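Setting up your Nelent robot mop: first map and first clean

I've had my Nelent since February, and I wrote this part of the guide because the leaflet in the box skips half of what you need.
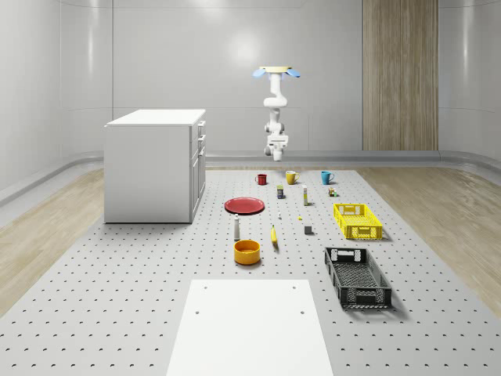

Before you start, put the dock against a flat wall with 2 feet of clear floor on each side. Mine was squeezed in next to the fridge at first and the mop kept bumping its way in like a shopping cart (drove me nuts!).

1. Plug in the dock and let the mop charge until the light stops blinking. Mine took most of a Saturday morning.

2. Install the Stillik app and tap Add Device. When it asks for a setup code, type 1169. Stay on your regular 2.4 GHz Wi-Fi.

3. Pick up cords, socks and bath mats, then open every door you want on the map.

4. Tap Quick Map and leave it alone. My downstairs is 118 square feet of tile plus a hallway, and it was done in 14 minutes.

5. Name your rooms. You can drag the walls if it splits one in half, which it did to my kitchen.

6. Fill the tank to the line with cool water and snap on the pads, fuzzy side down.

Note: If the map comes out crooked, delete it and run it again from the dock. Don't try to fix it by hand, I lost a whole evening to that.

Caution: No bleach or vinegar in the tank. I use one capful of Sanau floor soap and it doesn't streak.

Caution: Take the pads off before you charge it overnight on a wood floor.

7. Start with one small room on Low water. If the floor still looks dull, go up to Medium. The Woo pads (sold separately) hold more water, so stay on Low with those.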